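Workshop > Arm cell > Tickets > Closed
Filed under: Gripper & Tooling, Calibration

Frame placement off to the left after bracket change

Reported Tue 25 June. Cell: steel table, single arm, Plornport gripper, Cenlow sensor on the angled bracket. Job: pick the black frame, lower it over the stamped panel, release.

Symptom: the frame lands up to 9 mm left of the taught position. Picks are normal. No faults in the controller log. The error started after the sensor bracket was taken off and refitted. It does not show when the arm runs the same path with an empty gripper.

Checked so far:
- Payload setting. Matched the value in the saved program.
- Bracket screws. All tight.
- Home position. Repeats fine against the dial gauge.
- Panel position. Clamped it for 14 runs, same error. 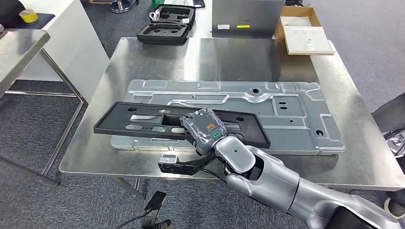 Posted by Thắng Khúc | Status: Solved

Held the frame over the panel and paused the program there to check the tilt. The gripper was powered with its green ring lit, so I ruled out a supply problem. The frame is held near one end and most of it hangs out to the left, so a small angle at the fingers becomes a large one at the far end.

Two causes found.

1. The tool offset was still the one from the old bracket. The Bisht script had loaded the backup file at startup and overwritten the new values. Renamed the backup and re-entered the offset by hand. Error dropped to 3 mm.

2. The plastic cover on the gripper was bunching near the fingers. One fold got between the left finger and the frame on closing. Pulled the cover back and taped it behind the finger mounts. Leave enough slack for the wrist to turn.

Retaught the place point afterward and ran 37 cycles at half speed. No visible offset at the panel holes. Full speed is not tested yet.

Open item: the Clinard mount has no locating pin, so the offset must be checked every time the bracket comes off. Will drill for a pin when the drill press is free. New ticket for that.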